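Second-hand desktop or new mini PC for a parish newsletter?

Dindik
Posted Mar 22, 2019
I put together our village newsletter, 4 pages a month, bigger in December. The laptop is dying and I need a replacement. All I run is a page layout program, email and a scanner. Is an old office desktop good enough, or should I buy a new mini PC? Budget is tight.

Clisano
Old office desktop. I do a 6 page one on mine and it never struggles. Get an SSD and plenty of memory. Spend what's left on a decent monitor, as you'll be staring at columns of text.

Kiiskinen
Disagree. They're bulky and they use more power. Mine was up to 63 watts doing nothing much. A mini PC sits behind the screen and you forget about it.

Clisano
Power cost is small if you switch it off at night. And you can get inside a tower.
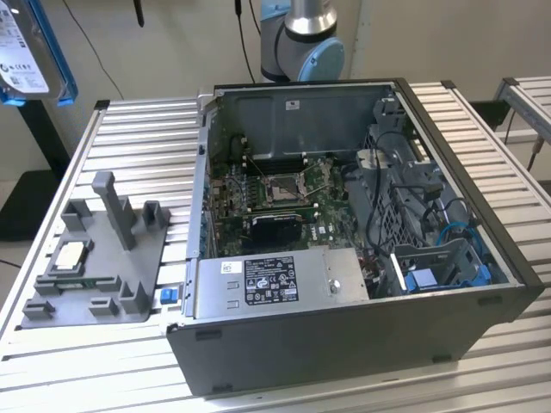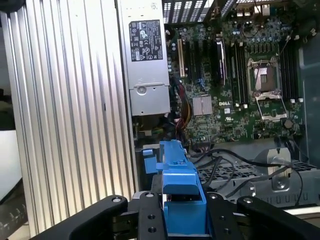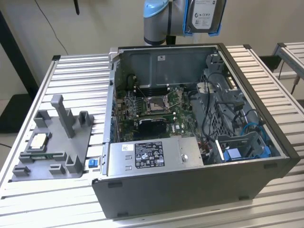

Dell tower with the side off. The middle one shows the power supply.

Kiiskinen
Fine if you like doing that. Dindik wants to lay out a newsletter.

Grindireck
Does it matter? The printer's the thing. We send 366 copies out and the computer has never held us up. Folding has. Check your layout program will run on whatever you buy, and that your scanner has a driver for it.

Dindik
The scanner is quite old so I'll check that first. No room on the floor for a tower, but it could go on the shelf.

Kiiskinen
Measure the shelf.

Clisano
And leave a gap at the back for the cables.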